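Old Tables, Good Tables: The Kotmont Workroom Gallery

Welcome to the tables page! I've been promising this one since February, and it is finally up. The Kotmont workroom has had a lot of visitors over the winter, and the question I get more than any other is what we work on. People expect me to talk about tools. I would much sooner talk about tabletops.

A good worktable gets better as it gets used. The shine goes first, then the edges soften a little, and after a few years the surface starts to look like weather. I love that stage. You stop worrying about the first scratch and start getting things done, and you put your elbows down without thinking about it.

Most of ours came out of the Pevport sale, where Etornam Asamoah and I spent a very long Monday walking up and down the rows with a tape measure and a thermos. We paid 84 dollars for the first one and were so pleased with ourselves that we went straight back in for more. The whole lot, with the van, came to 696 dollars. I still think that's a bargain!

Gray is my favorite color for a work surface, and I'll argue it with anyone. White glares at you under the lamps, black shows every crumb, and wood (which I adore at home) fights with whatever you set down on it. A flat, matte gray sits there quietly and lets you see what you're doing. It is also very forgiving of dust – and we make plenty of dust.
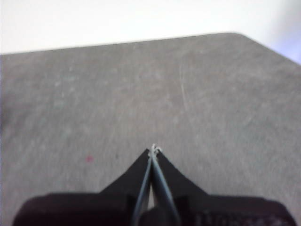 The other thing I look for is the corner. Square corners catch you right on the hip when you're carrying something and can't see past it, and I've had the bruises to prove it. A corner taken off at an angle is so much kinder. Etornam swears by them and would like every table in the building done that way, including the one in the kitchen.

Scratches stay. We talked about sanding everything back and starting fresh, and I'm so glad we didn't. Fine pale lines don't bother a piece of work in the slightest, and they give the surface some life. Same with the odd spot of color. If a mark is smooth to the touch and doesn't come off on a cloth, I leave it alone and get on with my day.

For cleaning, we keep it simple: a soft brush, then a barely damp cloth, then a dry one. I tried the Firum paste on one tabletop and it left a sheen I couldn't stand, so that tin has gone to live with the bicycle things. The Cuervo cloths are lovely, though – we bought a pack of 18 last year and they're still going strong after more washes than I can remember.

Next up is the storage page, with the drawers, the pegboard and the jar shelf that Etornam built over two weekends (it holds 500 jars, and yes, we have filled it). If you have a battered old worktable of your own that you're fond of, send me a picture. I'd love to start a readers' page!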